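The planner came good at twenty to four in the morning, and I had to tell somebody, so I told the kettle.

I should explain the trouble. Two arms, one table, and a piece of software we called Thorlacius that had to decide which arm went first. For most of November it couldn't. Each arm would start, notice the other starting, and politely stop. We had 79 runs like that in the log, all perfectly safe, all perfectly useless. Stollby wanted a demo and the night shift at Goltudthorpe was me.

So I tore out the bit that made them polite! I gave the planner a shared clock instead, nine ticks of looking ahead, and let it draw both paths as one long ribbon with time running down the middle. It took 145 lines, and I grinned through most of them.
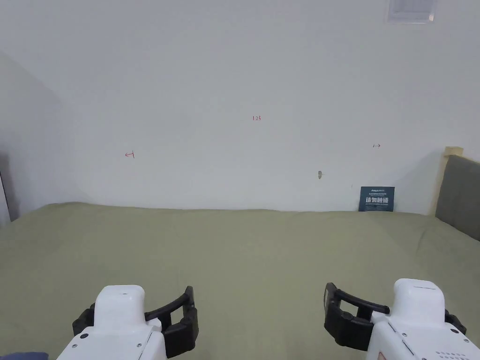

I pressed run and put my hand over the stop button. The left arm thought for a moment (you can feel it thinking, I swear) and then it went, low and quick across the green cloth, and the right one was already moving too, sliding into the space the left had just given up. They passed with a hair between them. Neither slowed down.

I ran it again. I ran it with the clock nudged out of step, and with the old Zison driver dropping every third message, and Thorlacius just drew a new ribbon and carried on. I laughed out loud in an empty building.

Then I wrote "works, don't touch anything" at the top of the log, and touched everything, until it got light and the day shift's cars began turning in at the gate.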